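Acta de la reunión del grupo de la sala Doretti
23 de marzo de 2023

Tomo yo las notas otra vez, así que perdonad el tono, que ya sabéis que me enrollo. Estuvimos Hưng Ninh, Phúc Ông, los de siempre del taller de cocina y yo. Empezamos tarde por culpa del café.

1. Acta anterior
Se aprueba sin cambios. Phúc pide que conste que la caja de manteles que dimos por perdida en noviembre apareció en el armario de Tralla. Pues consta, Phúc, ¡y nos alegramos mucho!

2. La mesa blanca
Aquí se nos fue media reunión. Hưng propone que la mesa se quede siempre despejada al terminar cada sesión, con las cosas sueltas devueltas a su cajón la misma tarde. Yo estoy a favor, con lo que me gusta a mí una mesa lisa y clara para trabajar a gusto.

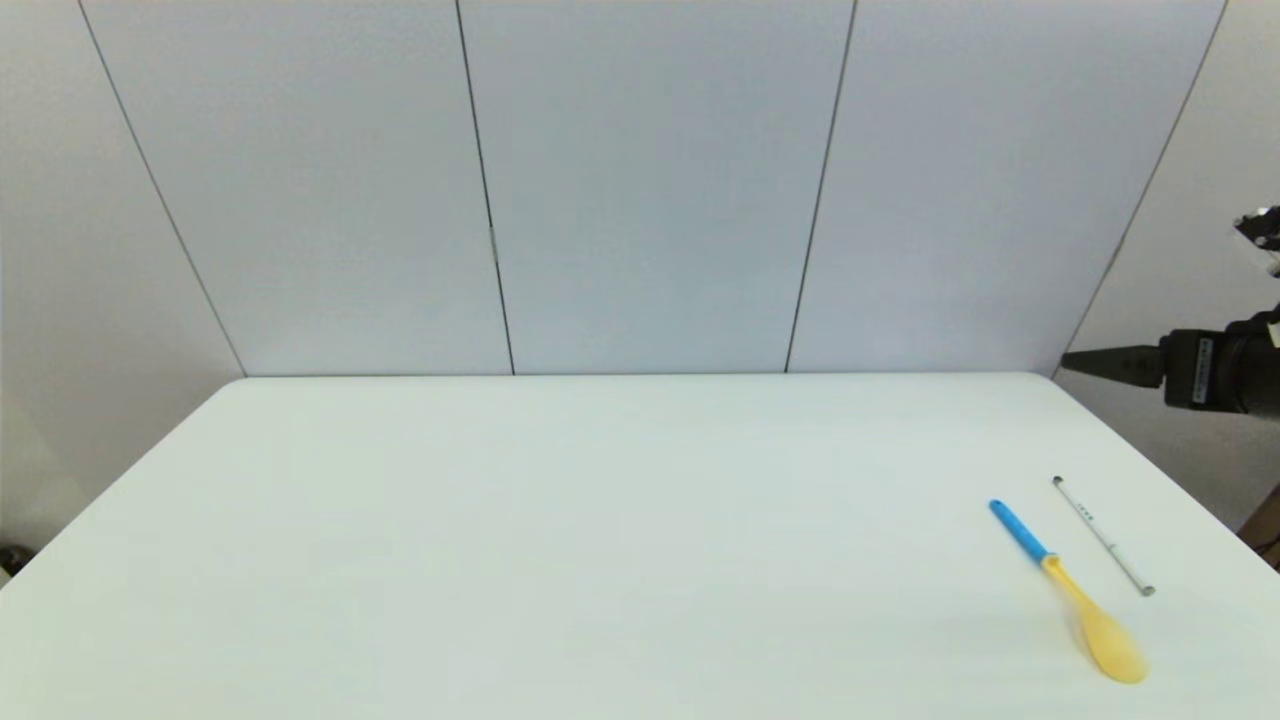

Phúc ve bien lo de recoger, pero quiere que se pueda dejar fuera lo que se vaya a usar al día siguiente. Hubo un rato de tira y afloja (cordial, ¿eh?) y quedamos en esto: se puede dejar material de un día para otro si se avisa en el cuaderno de la entrada. Lo que no esté apuntado va al cajón.

También hablamos de comprar un hule. A Hưng le encanta la idea, a mí me horroriza y Phúc se abstiene. Se aplaza.

3. Presupuesto
Nos quedan 2000 coronas hasta el verano. El pedido a Stollovska son 16 cuencos y 6 bandejas, y lo aprobamos por unanimidad. Phúc hace el encargo y pregunta de paso si nos cambian las tapas que vinieron mal. Para lo demás esperamos a ver cuánto sube el envío - la última vez nos llevamos un disgusto.

4. Cajones y etiquetas
Hay tres cajones y cada cual guarda las cosas donde le parece, yo la primera. Hưng quiere uno para cubiertos, otro para papelería y otro para trapos, y le dijimos que sí enseguida.
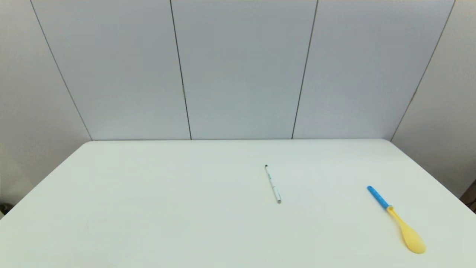
Lo de las etiquetas costó más. Yo las quería escritas a mano y Phúc impresas, que dice que mi letra no la entiende ni mi madre. Al final ganó él, aunque me dejan elegir los colores. Para el cajón de los cubiertos voy a copiar los de la cuchara de plástico, mango azul y pala amarilla, que juntos quedan preciosos y se ven desde la puerta. El de papelería irá en gris clarito y el de los trapos está por decidir, se admiten propuestas.

5. Ruegos y preguntas
Hưng recuerda que la llave de Hou se devuelve en mano y no en el buzón. Phúc pregunta si alguien tiene la receta de los bollitos de la merienda. La tengo yo y la paso esta semana, prometido.

Tareas pendientes
Phúc: pedido a Stollovska y etiquetas impresas.
Hưng: vaciar los cajones y repartirlo todo.
Yo: colores, receta y preguntar precios de hules (bajo protesta).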